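December
By Elvira Ríos
Reading time: 4 minutes

Why are baskets full of holes?

Go and find a plastic basket. There may be one in the bathroom, or under the sink, or at the bottom of a cupboard holding all the things that don't live anywhere else. Got one? Now hold it up to the light and look through the side. Holes! Rows and rows of them. Somebody designed a thing for holding stuff and then filled it with gaps, and I think that's brilliant.

So what are all those holes doing?

Letting air in

Air is always moving, even indoors with the windows shut. When you put a damp flannel in a bucket, the air inside the bucket soon picks up a lot of water from the cloth. It can't easily get out over the top, so it sits there, and the flannel stays soggy and starts to smell like an old pond. In a basket with holes, the damp air drifts out through the sides and drier air comes in. The water in the cloth can carry on turning into an invisible gas called water vapour and floating away. Scientists call this evaporation (say it ee-vap-or-ay-shun).

Onions like moving air too, and so do potatoes, although potatoes also want to be kept in the dark.

Letting water out

Think of washing grapes. Pour water over them in a bowl and they end up swimming. Pour it over them in a basket with holes in the bottom and the water runs straight through, while the grapes stay put because they are bigger than the holes. That makes the basket a kind of sieve. A sieve for flour needs tiny holes and a sieve for grapes can have big ones. Would your basket hold rice? Pasta? Marbles? Guess first, then try it over a tray.

Saving plastic

Now for my favourite bit. I have two baskets on my kitchen shelf in Prindow, the same height and the same width. One has solid sides and the other has dots all over. I put them on the scales. The solid one weighs 437 grams and the dotted one weighs 319 grams, so there's a lot less plastic in it, and it still carries exactly the same pile of socks!

You might think the holes would make it floppy. They would if they were enormous, but small round ones leave plenty of plastic in between, and all those bits join up like a net. When you press on one part, the push spreads out through its neighbours. Round holes are good for another reason as well. Sharp corners are places where cracks love to begin, and a circle hasn't got any corners at all.

The clever bit at the top

Run your finger round the top edge of your basket. It is probably thicker than the sides, or folded over. We call this part the rim, and it does a lot of the hard work. To see why, take a sheet of paper and hold it by one short end. It droops. Now fold up a narrow strip along each long side and hold it again – it sticks out straight. A fold makes thin things stiff, and the rim does the same for the basket, which would bulge like a full shopping bag without it.

Try it yourself

You need two flannels, a jug, a basket with holes and a bowl or tub with no holes.

Put 600 millilitres of cold water in the jug. Dip both flannels in and squeeze them out as evenly as you can. Drop one in the basket and one in the tub, then stand them side by side, out of the sun. Lift the basket up on a couple of wooden spoons so the air can get underneath. Feel both flannels at bedtime and again in the morning. Which one is drier? Write it down, or draw it.

My neighbour's son Iddrisu tried it with socks and left them for a whole weekend. His mum has asked me to tell you to use flannels.

Once you start looking for holes you will spot them everywhere: crates, colanders, garden chairs, even the lids of some bins. Look at the shapes too. Some are slots, some are diamonds, and some are neat round dots.
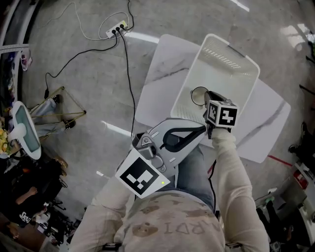

Dots are the ones I like best, and they are fun to draw round. Lay a piece of paper against the side of your basket, rub gently with the edge of a crayon, and the whole pattern will come through.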